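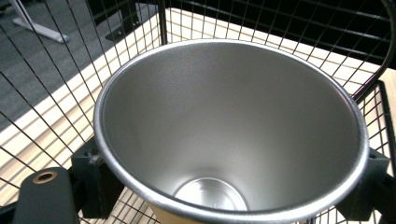 Fagerlund, February

To: the hall music list
Subject: Re: Monday rehearsal and the spring dance booking

Answering the questions below in the order they were asked, and then a couple of things of my own at the end.

> Before I say yes to the spring dance I'd like to know three things.
> Are we playing the whole evening or sharing it with another band? The
> poster draft I saw only has our name on it. Second, is the hall
> supplying the PA, or do we have to bring ours up the stairs again?
> Third, what are we getting paid, and is it the same for the people
> who only play the second half?
>
> Also, I can't make the early start this Monday. I can be there by
> 7:45 if somebody leaves the side door on the latch.

We are sharing it. Halano are playing the first part of the evening, from 7 until 8:30, and we go on at 9. They are a four-piece (two fiddles, accordion, guitar) and they bring very little gear, so the changeover should be short. The poster was drafted before they confirmed. I have asked for both names at the same size and I should see a new version this week.

The hall has its own PA now and we can use it. It is a Clistix desk with two speakers on stands and two wedges on the floor. I went up and tried it. It is fine for vocals, accordion and fiddle. I would not put the bass through it, so please bring the bass amp as usual. The desk has plenty of channels for us but the hall only owns 4 microphone stands, and one of those won't stay up. If you sing, bring a stand. If you have a spare, bring that too. We still have to carry the keyboard and the drums up the stairs.

On money, the fee is $1,117 for the band. That is an odd number because they took what we were paid last year and added the same percentage they added for everyone. Out of that comes $200 for the van. The rest gets split evenly between everyone who plays, including those who come in for the second half. We have done it that way for years and I don't want to reopen it over one booking. If somebody does want to, bring it up at rehearsal and not here.

Monday: the side door will be open. We will run the slow tunes first so that you don't miss the new set.

> One more thing, about the set list. I counted up the waltzes and
> there are far too many. At Grasow people had sat down by the third
> one. Can we swap some of them for polkas? I know the singers like
> them but it is a dance.

I agree about Grasow. I looked at my notes from that night, and the floor emptied during the long waltz medley and did not really fill again until the last half hour. Part of that was the heat in the room, and part of it was that we played the medley twice through when once would have done.

What I suggest is this. We keep the opening waltz and the last one, drop the medley, and put the two polkas in D in its place. The singers keep both of their slow songs but we move them apart, one before the break and one near the end. The schottische stays where it is. I have written out a new running order and will have paper copies on Monday. If you use a tablet, ask me and I will send the file.

The chart for the second polka is the one with the wrong repeat in the B part. Please fix your own copy before you come. The repeat goes after bar 16, not bar 12. We lost a lot of time to that in the fall.

Now my two things.

The hall tells me they can take 268 people, seated and standing together, and they expect to sell out. That means no extra guests on the door. Each player gets one guest ticket, and I need the guest's name from you by Monday. If you don't want yours, say so and it will go to somebody who does.

Parking is behind the building, off the lane. The front has to stay clear for buses. Unload at the back steps, move your car, then come in and set up. Sound check is at 5:30 for us and 6 for Halano – we go first because our drums stay on stage and they will set up in front of them. Please be there at 5 if you are carrying anything heavy.

We are wearing black shirts, no jackets. The stage lights at that hall are hot.

I still don't have an answer from the second trumpet or from either of the clarinets. A yes or no to me directly is enough, no need to copy the list.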